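Thread on cutting our electric bill, as promised. We rent a two-bedroom in Hunton, all electric, old windows. Last March we used 2,095 kWh in one month.

First thing I did was read the meter every night for 18 days and write it down. Boring, but the water heater stood out right away.

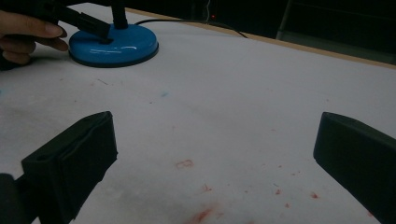 Round blue base, cord running off to the back.

Turned the water heater down and put it on a timer. Five minutes of work — the landlord was fine with it.

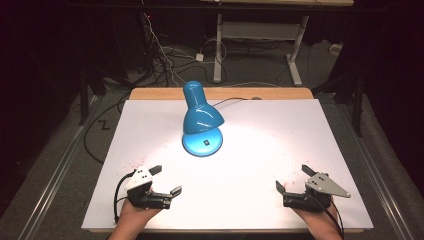
Next was the windows. Plastic film on seven of them, bought at Ortner on sale. The bedroom is a lot less drafty.

Still deciding on the dryer. I'll post the new numbers when the next bill comes.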